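Microwave trips the breaker, but only in the evening
Posted in Home Repair > Electrical
Asked by Zixuan Wei, 13/05/2021

We moved into a rental in Cernport in April. The microwave shares a circuit with the outlets along the kitchen counter. In the morning everything works. After dinner, when I reheat something, the breaker goes off after a minute or two and I have to walk down to the basement to reset it. It has happened 12 times now, and I've started writing them down.

The breaker is marked 20 amps. The microwave label says 1,500 watts input. I don't have a meter. 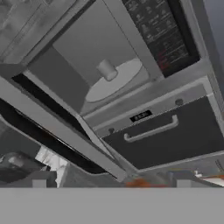
Other things that may be on the same circuit are a toaster, an electric kettle and the dining room light. The dishwasher usually runs in the evening too, but the landlord says it has its own line. I'm not sure he has checked. He wants to replace the breaker and see what happens. Is that reasonable, or should I ask for an electrician?

yigit_tatli

Find out what is on the circuit before anyone buys parts. Switch that breaker off, then go around with a lamp and try every outlet, and run the dishwasher for a moment as well. Write down whatever is dead. It took me half an hour in my last apartment and the panel labels were wrong in three places.

Then do the math. 1,500 watts at 120 volts is 12.5 amps for the microwave. A kettle can be the same again, so those two together will trip a 20 amp breaker, though it may take a little while. That fits your minute or two. A dishwasher draws a lot while it heats water, and you say it runs in the evening — I would bet on that one. 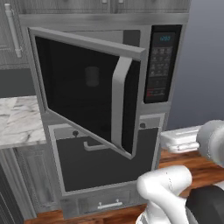
If the dishwasher turns out to be on the same circuit, a new breaker won't change anything. The old one is doing its job. Don't let him put in a larger one either, as the wire in the wall may only be good for 20. What you want is a separate line. I paid some 581 dollars for one, with the permit, but my panel was close to the kitchen.

Yiğit Tatlı

beltier_tenant

Same thing at my place, it was the breaker. They do wear out. Electrician charged 205 and it hasn't tripped again.

Zixuan Wei

Did the lamp test. The dishwasher is on it, and so is one outlet in the hallway. I've sent the list to the landlord and asked for an electrician. For now we run the dishwasher at bedtime.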